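Häufige Fragen zum Skekon-Verfahren

Stand: 19/05/2022

Was ist Skekon?
Skekon ist ein Verfahren zum Lernen von Manipulationsstrategien aus wenigen Demonstrationen. Aus vorhandenen Trajektorien werden durch objektzentrierte Transformation neue erzeugt, in der Simulation abgespielt und nur bei erfüllter Erfolgsbedingung in den Trainingssatz übernommen.

Wie viele Demonstrationen liegen zugrunde?
46 teleoperierte Demonstrationen, aufgezeichnet von Bhavana Gounder und Dinesh Tyagi. Daraus entstehen 1.000 synthetische Trajektorien. Verworfene Läufe sind darin nicht enthalten, werden aber mit Abbruchgrund protokolliert.

Welche Aufgaben werden abgedeckt?
Derzeit drei Aufgabenfamilien in Küchenumgebungen: Armaturen betätigen, Gegenstände umsetzen, Schubladen öffnen und schließen. Aufgaben mit verformbaren Objekten oder Flüssigkeiten sind ausgenommen.

Welche Beobachtungen erhält die Strategie?
Zwei RGB-Ansichten (eine feste Kamera, eine am Handgelenk), Gelenkwinkel und Greiferöffnung. Objektposen stehen nur bei der Datenerzeugung zur Verfügung, nicht zur Laufzeit der gelernten Strategie.

Wie wird ausgewertet?
Jeder Kontrollpunkt durchläuft 420 Episoden mit zurückgehaltenen Startwerten. Eine Episode zählt als Erfolg, wenn die Zielbedingung vor Ablauf des Zeitlimits eintritt und zehn Simulationsschritte lang gehalten wird. Der beste Kontrollpunkt erreicht 343 Erfolge. Teilerfolge werden nicht gewertet.

Warum weichen meine Ergebnisse davon ab?
Häufigste Ursache ist eine andere Version der Physik-Engine. Kontaktparameter wurden zwischen den Versionen geändert, was sich vor allem beim Hebelkontakt auswirkt. Bitte zuerst die mitgelieferte Umgebungsdatei verwenden und den Referenzlauf wiederholen, bevor eigene Änderungen eingespielt werden.

Wie ist die Küchenumgebung aufgebaut?
Arm, Spülbecken und Armatur sind als getrennte Modelle eingebunden. Die Oberflächentextur der Arbeitsplatte wird je Episode aus einem festen Satz gezogen; die Geometrie des Beckens bleibt unverändert. Bei der Armaturenaufgabe ist der seitliche Bedienhebel das Zielobjekt. Der Greifer hängt in der gezeigten Stellung rechts neben der Armatur, nahe am Hebel.

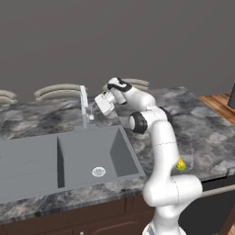

Lässt sich ein anderer Arm verwenden?
Ja, sofern eine inverse Kinematik für den Endeffektor vorliegt. Die Transformation arbeitet im kartesischen Raum. Getestet wurde zusätzlich das Modell Brendero; die Anpassung hat Kamlesh Katiyar im Unterordner "arms" dokumentiert. Für Arme mit weniger als sechs Freiheitsgraden gibt es keine Unterstützung.

Gibt es Ergebnisse auf realer Hardware?
Noch nicht. Eine Übertragungsstudie im Labor Drokbridge ist für Oktober vorgesehen. Bis dahin gelten alle Angaben ausschließlich für die Simulation.

Wohin mit Fehlermeldungen?
Bitte über das Ticketsystem, mit Startwert, Commit-Kennung und vollständigem Protokoll. Für die Datenerzeugung ist Mamta Singhal zuständig, für die Auswertungsskripte Bhupendra Vishwakarma.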